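Tõnu Stankevičius has a theory about kitchen counters, and he has been selling it since July under the name Dallance. The theory is that most of us own the right things and put them in the wrong places. For a fee he will come to your home, move the toaster, and leave you with a plan. I went to hear him out expecting to be sold a set of matching jars.

"I don't sell jars," he said before I had my coat off. "People always look at my hands to see if I brought jars."

What he does bring is a roll of tape and a pencil. The counter gets divided into what he calls standing ground and working ground. Standing ground is for whatever stays put. Working ground is for food. I told him this sounded like something my grandmother knew without a consultant.

"Your grandmother probably had one appliance," he said. "Go look at what you have now."

It was a fair hit, though it didn't settle much. I asked how many kitchens he had done. Fourteen, he said. I asked how many of those people still kept to the plan, and he looked out the window for a while.

"I don't call them up to check. Maybe I should. Some of them send me a note. One woman moved it all back the next morning and told me so, and she was pretty happy about it."

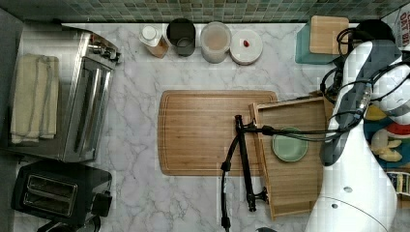

Anouk Smits

The heavy pieces go to one side, toaster oven and toaster together, with the small stuff in a row against the tile. The cutting board gets the middle. He is firm on that point and came back to it three times.

"If the board lives in a cabinet, you cut on a plate. I've seen people cut an onion on a plate. Leave it out, leave it flat, and you'll use it."

And the dish towel folded on top of the toaster oven? I would have thought a man with a pencil and tape would object to that.

"I do object. I wouldn't keep a towel there." He shrugged. "You can tell people. Then it's their kitchen."

We had a longer argument over trays. Stankevičius likes a shallow wooden one with a raised edge, and he likes it close enough to the board that the two can overlap. To me that is one more thing to lift when you wipe down. He said a tray lets you carry a plate and everything with it in one trip. I said I have two hands. Neither of us gave any ground.

On the subject of money he was less talkative. A visit costs $100, and a second one is free if you ask within the month. I wanted to know what a person gets for that beyond permission to move a toaster.

"Sometimes that's all they get," he said. "They've been reaching over the same thing for years. I don't think it's a big idea. I never said it was a big idea."

His flyer does call it "a new way to live in your kitchen." I read that line out loud to him.

"My cousin wrote the flyer," he said.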